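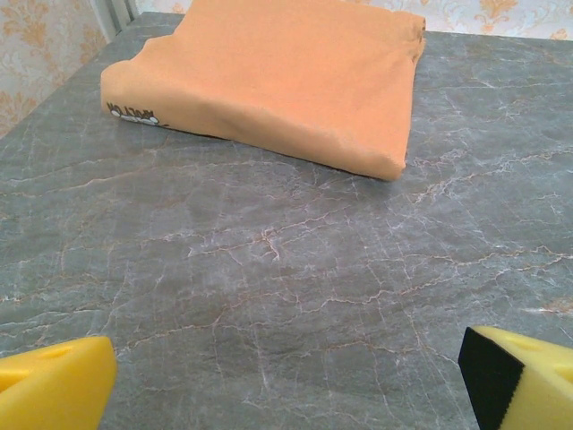
Yellow foam fingers, orange cloth. Easy job?

Can a home-made robot do your folding? The builders at the Sarnbridge shared workshop call theirs Ruvero. Be a bit suspicious — a short video can hide 50 bad tries.
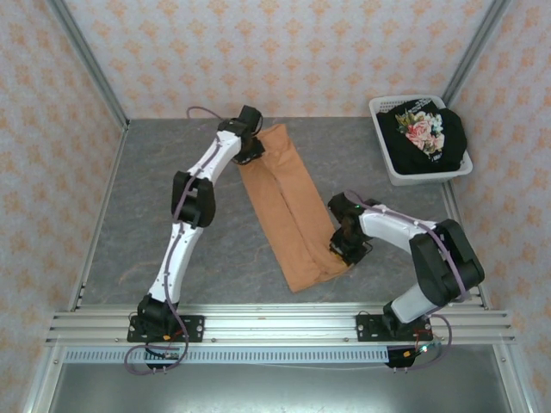
Two arms share one metal rail.

Cloth is hard for robots. A brick keeps its shape, but a shirt changes whenever you touch it.
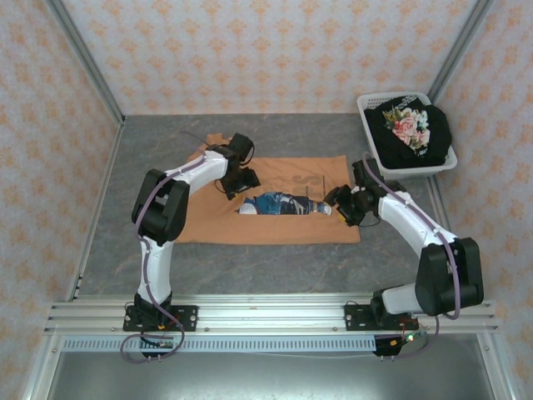 A T-shirt spread out under both grippers.

Before you believe any folding robot, ask who put the shirt there. Then ask to see it fold 11 different ones.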